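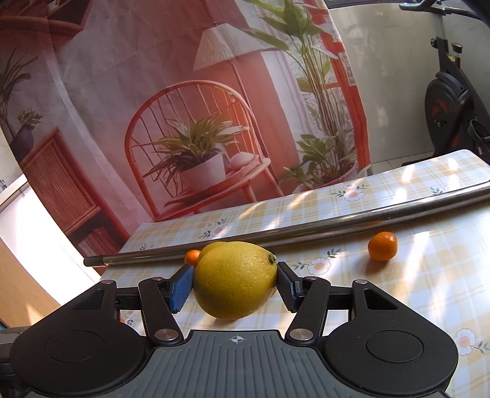 Waltraud Fuchs wrote to me last month that a daisy tablecloth is wasted on lemons, because nobody is going to look at the cloth once there's something yellow sitting on it. She would put plums out, or a few beets with the leaves still on, and she signed off by saying she had thrown her own plaid cloth in the rag bag years ago and never missed it.

I've been turning that over ever since, usually while wiping crumbs, and I think I disagree with her, though I'm grateful for the letter (and for the beet idea, which I did try, and which left a pink ring I am still working on). I like yellow on yellow. A lemon on a pale yellow plaid is a quiet sort of thing until the sun gets around to that side of the table, and then for a little while in the morning everything warms up together, the fruit and the squares and the orange middles of the daisies. I drink my coffee slower than I should on those mornings.

We keep lemons and mandarins out on the table all winter at our house. It started when I was small, with my aunt, who believed that fruit in the refrigerator was fruit you had given up on. She never used a bowl either. She set things straight down on the cloth, and if a mandarin rolled off toward the window you got up and fetched it and that was your exercise for the day. I own four perfectly good fruit bowls and they all live on top of the cupboard with the vases.

Mandarins do keep better spread out like that, in my experience. Pile them up and the one on the bottom goes soft, and you don't find out until you pick it up and your thumb goes through. When they're loose you pass them all day long and you notice. I pick the small ones when I have the choice, the kind with a little dimpling to the peel, and I give each a gentle squeeze at the store, which I know annoys people. Lemons I want heavy. A big lemon can fool you. I brought home a beauty in December that was almost all pith, and I had promised Brenda Bustos a lemon cake, so what she got was a cake that was mostly cake.

The recipe, for those who asked after the last post, is hardly a recipe. Butter, sugar, eggs, flour, the zest of two lemons and the juice of whichever one has any. I rub the zest into the sugar with my fingers first and let it sit while I find the pan, which takes a while in my kitchen. It bakes for about 9 minutes longer than I think it will, every single time, and I still go and stand in front of the oven at the wrong moment. Flurina Rüegg swaps one lemon for two mandarins and says it's softer that way. I tried hers and had seconds, so I suppose that settles where I stand, although I still make mine with lemon.

Now, the cloth. Several of you wanted to know how I wash it, and the answer is more often than I'd like. Pale plaid hides very little. Citrus juice by itself rinses out fine if you get to it with cold water, but then somebody sets a tea mug down on the same spot and you're in trouble. I soak it overnight in the tub, run it through on warm, and hang it while it's still good and damp so the creases drop out. I don't iron it. I used to, and then one spring I was ill for a few weeks and the cloth went on the table wrinkled, and not one guest brought it up, so the iron went to the back of the closet.

The daisies were what sold me. They're small and white with green leaves, scattered over the squares without much of a plan as far as I can tell, and my niece used to choose "her" daisy at every meal and put her glass on it. She's at college now. Last time she was home she put her glass down without looking, and I noticed it was on a daisy, and I didn't say a thing because she would have rolled her eyes at me.

Waltraud, if you're reading, I have set aside some plums for you in my mind for when the season comes around, and I'll give them a fair try on the same cloth. If they look better I'll say so in print. In the meantime there's half a cake under the dome and three slices of it are spoken for.

Next time I want to write about marmalade, provided I can find the jar lids.

4 comments

Share this post

We use cookies to keep this site running. By continuing to read, you agree to their use. Accept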